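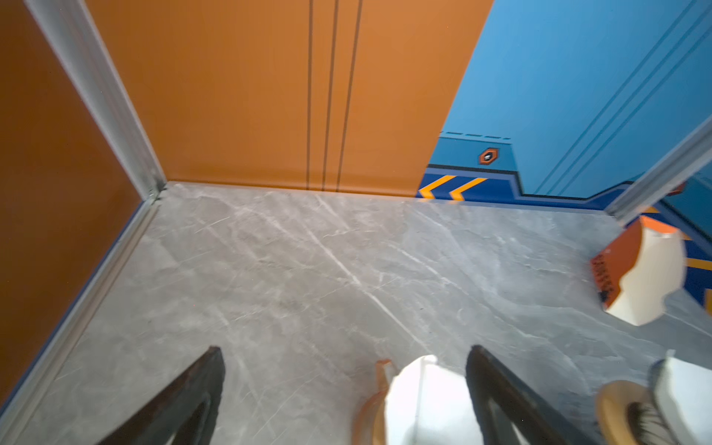
Dede Bawa told reporters that she turned the part down twice before she agreed to play the older sister in Lundatham, and that she only said yes after reading the last two scripts on a night flight home. The drama starts streaming on Zallon in September, with all 16 episodes going up in pairs.

Bawa plays Mirel, who comes back to a fishing town to sell her late father's boatyard and finds that her younger brother has been renting it out without telling the family. The role is her first lead in a web series. She is better known to viewers for the hospital comedy Kotian, where she spent five seasons as the night nurse with the bad knee and the long memory.

"I thought she was too hard on everyone," Bawa said of Mirel. "Then I got to episode 12 and I saw what she had been carrying. I called the office from the taxi line."

Ermanno Valentini plays the brother, Tomas. The two actors had never met before the first table read, and Valentini said they were put in a small room for most of a morning to work on the argument that opens the series. The scene runs 17 minutes and was shot in long takes over two nights. Viewers will see it nearly whole, with only a short break when Tomas goes out to move the car.

Valentini came to acting late. He drove a bakery van through most of his twenties and did stage work in the evenings, mainly small parts in a company that performed in school halls. His first screen job was a single line in a police show. He later had a supporting role in the film Prundov, as the surveyor who refuses to sign the map, and that performance led to his audition for Lundatham.

"I had one speech to learn and I learned the wrong one," he said. "They let me do it anyway. It was one of Mirel's speeches."

The series was filmed over five months on the coast, with the boatyard built on an unused slipway outside town. Interior scenes for the family house were shot in a studio. The production put out a call for local people to fill the market and harbor scenes, and 4000 applied. Several of those chosen were given lines, among them a retired ferry cook who appears in six episodes as the owner of the chandlery.

Bawa learned to scull for the part and does her own rowing in all but one scene. The exception is the harbor crossing in the second episode, which was filmed in rough water with a double. She also worked with a dialect coach, though she said the accent was softened after the first week of shooting when the sound team had trouble with the wind and the fast speech together.

Some viewers who saw the trailer asked whether the show was based on a real family. The writers have said it is not. The town is made up as well, although the name was taken from an old chart that hung in the writers' room.

The first season ends with the sale of the yard still undecided. Zallon has ordered scripts for a second season but has not yet given the go-ahead to film it. Valentini is signed on if it happens. Bawa said she had an option in her contract and had not looked at it lately.

She will be on stage for most of the winter in a two-person play, her first theater work since Kotian ended. Rehearsals begin the week after the Lundatham premiere. Valentini has finished work on a short film in which he plays a piano tuner, and is reading for a second feature with the director of Prundov.

The first two episodes of Lundatham will be available on Zallon at 9 p.m. on premiere night. New pairs will follow weekly at the same hour, and the full season will stay on the service after the last pair is released. Subtitles are offered from the first day. A version with audio description will be added for each pair the following morning.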